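リノベ日記・番外編 壁紙はがしスチーマー「プレルノフ(Plernov)」を二週間使い倒した感想

10月19日(月)

階段まわりの壁紙がようやく全部はがれました。はがれたと言うより、私が根負けしなかったというだけの話ですが、とにかく下地が見えています。見えた下地については後半で泣き言を書きます。

今回はその作業で使ったスチーマーのレビューです。前の記事のコメント欄で「手ではがしているんですか、修行ですか」と聞かれまして、ええ、九月のあいだは修行でした。霧吹きとスクレーパーで一日に畳半分くらい。夕方には霧吹きを握った手が開かなくなり、茶碗を持つのも左手です。家族には「味のある壁になってきたね」と言われました。味は要らないので平らな壁がほしい。

それで買ったのがプレルノフの据え置き型スチーマー、水タンクが4リットルのタイプです。近所のホームセンターには置いておらず、工具通販のピレイ(Pillay)で注文しました。お試し価格の2,000円引きクーポンが効いて、送料込みでもまあ、業者さんに見積もりを頼んで青くなるよりはずっと安い。レンタルという手もあったのですが、うちの進み具合で日割りのものを借りたら、最後には本体が三台買える計算になります。自分の性格をよく知っている人間の買い物です。

箱を開けて

届いた箱は思ったより大きく、玄関に置いたら猫が即日入居しました。中身は本体のボイラー部分、ホース、四角い蒸気プレートが大小一枚ずつ、計量カップ、説明書。説明書は八か国語で書いてあって、日本語はいちばん最後です。しかも訳がなかなか詩的で、「壁は蒸気を恐れるべきではない」という一文がありました。たぶん「壁から離さず当ててください」という意味だと思います。私はこれを作業中の合言葉にしました。

組み立ては、ホースを本体にねじ込み、反対側をプレートにねじ込むだけです。ただし本体側のねじが固く、素手で締めるとほんの少し蒸気が漏れます。ゴム手袋をしたら締まりました。パッキンの予備が一枚も付いていないのは減点です。こういう輪っかは必ずなくすのだから、二枚くらい入れておいてほしい。

重さは水を入れないうちは片手でひょいと持てます。満水にすると、ひょいとは持てません。階段を上り下りする場所で使うなら、水は半分にしてこまめに足すほうが腰のためです。初日に満水で二階まで運んだ私が言うのだから信用してください。

立ち上がりの時間

水から沸かすと、蒸気が出るまでにお茶が一杯飲めます。お湯を入れればもちろん早いのですが、説明書には水を入れろと書いてあるので、私はおとなしくお茶を飲んでいました。二週間で消費したお茶の量は考えないことにします。

沸いてしまえば勢いは十分です。プレートの縁からしゅうしゅうと白いものが出てきて、湯治場の気分になります。冬なら暖房代わりになるかもしれませんが、まだ暑さの残る日にやると単にサウナです。窓は開けましょう。眼鏡の人は外すか、あきらめるか、どちらかです。私はあきらめました。

はがれ具合

ここが本題ですね。うちの階段には壁紙が四層ありました。上から、前の持ち主の無難なベージュ、その下に謎の小花、さらに下に茶色いしま模様、いちばん奥がうぐいす色の紙です。地層です。昭和のどこかの段階で誰かがこの階段をうぐいす色にしようと思い立ち、別の誰かがそれを隠した。歴史とはそういうものかもしれません。

ベージュはビニール系なので、そのままでは蒸気が通りません。先に表面だけ手で引っぱってはがすか、針のついたローラーで穴を開けておく必要があります。私は穴開けローラーを別に買いました。最初の日に調子に乗って力いっぱい転がしたところ、石膏ボードに点々と跡がつき、いまその跡を一つずつパテで埋めています。軽く、なでるように転がしてください。穴が開いたかどうか不安になるくらいでちょうどいいです。

小花としま模様は見事でした。プレートを壁にぴたりと当てて、ゆっくり息を十回。ずらして、ふやけたところにスクレーパーを入れると、するするっと下りてきます。いちばん長くはがれたときは腰の高さから床まで一枚で落ちてきて、思わず声が出ました。霧吹き時代の自分に見せてやりたい。見せたら泣くと思いますが。

問題はうぐいす色で、これは手ごわい。糊が違うのか、長年の恨みなのか、十回どころか三十回息をしても端が少し浮くだけです。結局二度当てして、残った糊は薄めた中性洗剤とスポンジで落としました。全体の作業時間の半分はこのうぐいすに食われています。機械のせいではないので評価には入れませんが、心の中では入れています。

大小二枚のプレート

大きいほうは平らな壁用。取っ手の位置がよく、肩より下で使う分には疲れません。肩より上で使うと、縁にたまったお湯が腕を伝って袖に入ってきます。これは本当に熱い。長袖に手袋、手袋は袖の上にかぶせること。見た目を気にする場面ではありません。

小さいほうはコンセントまわりや手すりの裏に、と説明書にありますが、コンセントまわりで蒸気を出すのはどうかと思い、ブレーカーを落としたうえで、そこだけは霧吹きに戻りました。では小さいほうは何に使ったかというと、階段の三角形の部分です。段板と壁がぶつかる、あの妙な隅っこ。角が四角いプレートなので三角には合わないのですが、大きいほうよりはましでした。三角形のプレートを別売りで出してくれたら買います。プレルノフさん、聞こえますか。

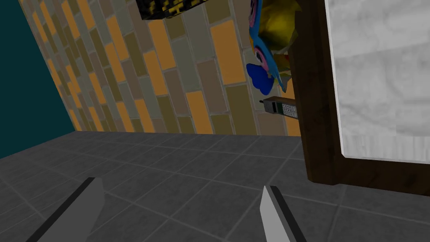 ほかの製品と比べて

公平を期して、友人の家から借りてきたグレンベルグ(Grernberg)の小型機も一晩だけ試しました。こちらは手持ち式で、タンクが取っ手の中に入っているタイプです。立ち上がりは早い。湯呑みに手を伸ばす間に蒸気が出ます。ただ、すぐに水がなくなります。洗面台と階段を往復する歩数のほうが、はがした面積より多いのではないかと疑いました。トイレの壁一面だけ、あるいは家具の裏の一か所だけ、という人にはこちらが合うと思います。収納にも困りません。

四層の地層を相手にする人は、据え置き型にしておいたほうが平和です。ホースが邪魔だという口コミをよく見かけますし、たしかに邪魔です。私は二回足を引っかけ、そのうち一回は階段でした。手すりを付けたままにしておいてよかった。ホースは手すりの上を通して、洗濯ばさみで二か所ほど留めると落ち着きます。

それから「トロルカーソープ(Trorkirthorpe)のはがし液と併用すると早い」という話を読んで、小瓶を一本買ってみました。早くはなりました。少しだけです。そして家じゅうに、漬物とペンキのあいだのような匂いが三日残りました。猫は箱に戻ったきり出てこず、家族の会話も減りました。効き目と匂いを天びんにかけて、私は二度目を買っていません。

後片づけと手入れ

使い終わったら完全に冷ましてから水を抜きます。この「完全に」が案外長く、夕飯の支度を終えてもまだ温かい。待てずに傾けて、靴下を片方だめにしました。冷めるまで蓋にも触らないこと。

水を抜いたあとは、タンクの底に白い粉のようなものが残ります。水道水で使っていればどうしても付くもので、クエン酸を溶かした水をしばらく入れておいて、すすいだらきれいになりました。手入れのページは詩的な訳が最高潮に達しており、「石の子供たちを酢で眠らせよ」とあります。石の子供たち。水あかのことだと思います。

プレートの裏には溶けた糊がべったり付きます。乾くと岩になるので、これだけはその日のうちに雑巾で拭いてください。一度さぼったら、割り箸とお湯で格闘する羽目になりました。

床の養生は大げさなくらいでいいです。はがれた紙は濡れていて重く、踏むとすべるうえに、足の裏に貼りついて台所までついてきます。小花柄の切れ端が冷蔵庫の前に落ちていたときは、さすがに笑われました。マスカーだけだと水がたまるので、上に古いバスタオルを敷くと楽です。

かかったお金のこと

本体とは別に、穴開けローラー、スクレーパーの替え刃、ゴム手袋、例のはがし液、クエン酸。このうち替え刃は一箱883円で、これがいちばん値打ちのある買い物でした。切れない刃で頑張ると、壁をえぐるか自分をえぐるかの二択になります。けちらずに替えましょう。私は三枚目でやっと悟りました。

はがしたあとの下地

さて泣き言です。うぐいす色の下から、過去の補修跡がたくさん出てきました。釘穴、へこみ、なぜか鉛筆で書かれた足し算。しかも足し算は間違っています。この計算で建てた家に住んでいるのかと思うと、少し背筋が寒くなりますね。

パテ埋めは次の週末から始めるつもりです。蒸気を当てた壁は湿っているので、すぐにパテを盛ってはいけないそうで、扇風機を回して何日か乾かしています。十月の階段で首を振る扇風機というのも、なかなか風情があります。

点数をつけるなら

十点満点で8点。減点は、予備のパッキンがないことと、電源コードが短いことです。書き忘れていましたがコードは短いです。うちの踊り場にはコンセントがないので、一階の廊下から容量の合った延長コードを引っぱりました。購入前に、自分の家のどこから電気を取るのか一度歩いてみることをおすすめします。

説明書の訳は加点も減点もしません。あれはあのまま残してほしい。

こんな人に向いています:古い紙の壁紙が何層も重なった部屋を自分でやる人、待ち時間にお茶を飲める人。
こんな人には向きません:一か所だけはがしたい人、置き場所のない人、ビニールクロスを一枚はがすだけの人(その場合は手で引っぱったほうが早いです)。

次の記事はパテの話です。色の候補も三つまで絞りました。家族からはうぐいす色はどうかという提案が出ていますが、聞こえないふりをしています。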